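From: Abelardo Usuga
To: dilitz-users
Date: 04/11/2022
Subject: Re: [dilitz-users] replay drops segments after upgrade

Kristýna Havlíček wrote:
> We moved to the new Dilitz branch on Monday and now the replay tool
> throws away part of almost every recording. It prints "segment
> rejected: pose gap" and carries on with the next one. Out of 176
> segments recorded with the two hand-held grippers it kept 77.
> The old branch kept all of them. Same files, same config.
>
> Is there a flag to get the old behavior back? And is it the tracker
> or the replay code that is at fault? The video looks fine to me.

Hi Kristýna,

It's the replay code, or more exactly a default that changed in it. The old branch filled any hole in the pose stream by straight-line interpolation and didn't say so. The new one checks the length of the hole first and rejects the segment if it is longer than max_pose_gap_ms. The default is 53, and that is too tight for a hand-held setup.

To get the old behavior, put this in the replay section:

max_pose_gap_ms: 0
gap_fill: linear

Zero means no limit. I wouldn't train on the result, though. We did that for a while at Diltcombe and the policy learned to cut corners right before the grasp, where the holes were longest. What I'd do is set the limit to 89 and leave gap_fill on "spline". Then run

dilitz-replay --dry-run --report gaps.csv

and sort the report by the start column. If the holes fall at the same point in every segment, the tracker is losing a gripper in one particular pose and no setting in replay will fix it. If they are all over the place, look at timestamps first. The left and right streams are stamped by separate threads, and on a loaded machine one can fall behind the other -- the report has a skew column for that.

One more thing to check is the frame each stream is written in. The new branch expects both grippers in the table frame. If your config still has "frame: head" for one of them, every head turn shows up as a jump in that gripper's pose, and the jump filter counts a jump as a gap. The message is the same in both cases, which is bad, and I have a patch to split it in two.
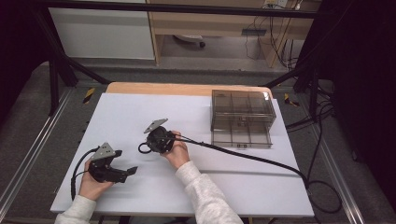
I'm testing the patch with the drawer box task, since it needs both hands and the segments are short. So far the two messages come out where I expect them. I haven't tried it on recordings made with the Sarkon driver, so if you use that one, please send me a short log along with your gaps.csv.

The Kyriakidis importer has its own copy of the gap check and ignores max_pose_gap_ms completely. That's a known bug. If your files went through it, run the import again with --no-check and let replay do the filtering.

The patch should be on the list next week. It touches only segment.py and the docs page -- no change to the file format, so you won't need to convert anything.

Abelardo

_______________________________________________
dilitz-users mailing list
To unsubscribe, send a message with "unsubscribe" in the subject line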